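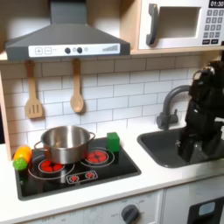
Step 1: Clear the counter before you clean anything

I know, I know, you want to grab the spray bottle and go. But a play kitchen collects so much stuff that you'll end up wiping around it, so pull everything off first – food, blocks, pots, the mystery crayon – and dump it all in a big bin. I do this after bedtime in our house, when no one can object to the bin. If you have the helper I have, you can send them around the living room to collect strays. (Mine is six and charges me in crackers.)

Step 2: Wipe from the top down

Start with the hood, then the microwave shelf, then the backsplash, then the counter. I use a soft cloth that's barely damp, with one drop of dish soap in a bowl of warm water. Go easy on anything printed! My friend Zinhle Nkuna scrubbed the numbers right off her daughter's microwave with one of those white melamine sponges and had to draw them back on with a paint pen. Dry the wooden shelf edge right away so it doesn't get fuzzy.

Crumbs love the rim of the stovetop. A dry toothbrush gets them out in one pass.

Step 3: Check the hooks

The spatula and spoon get yanked on all day long, so give each hook a little wiggle. If one turns, tighten it by hand. If it just spins, take it out, poke a bit of toothpick and wood glue into the hole, leave it overnight and screw it back in the next morning.

Step 4: Put back less than you took off

I used to set out the whole collection, and it would be on the floor in 10 minutes. Now I keep eight things out, tops, and the rest goes in the closet until I feel like swapping. One pot on the stove, one or two foods next to it, the utensils on their hooks and you're done.
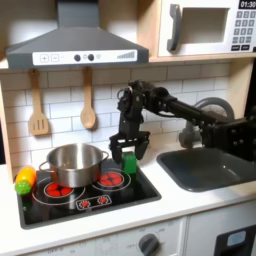 Corn is the big favorite over here and it never makes it to the closet. Plain blocks are great too, and I'd put a few out even if you own every play vegetable ever made. A green one can be a pea, a lime, a bar of soap, whatever dinner calls for that day. Pravesh Moodley, who lives two doors down, gave us a sack of his boys' old ones and they've gotten more use than the fancy felt ravioli I spent a whole weekend sewing.

Leave the sink empty, by the way. Kids fill it themselves, and it's a nice place to toss the "dirty dishes" at the end of the day.

Step 5: Swap every few weeks

I trade things out when the cooking gets boring, usually once a month. In June we did all picnic food and it was a hit!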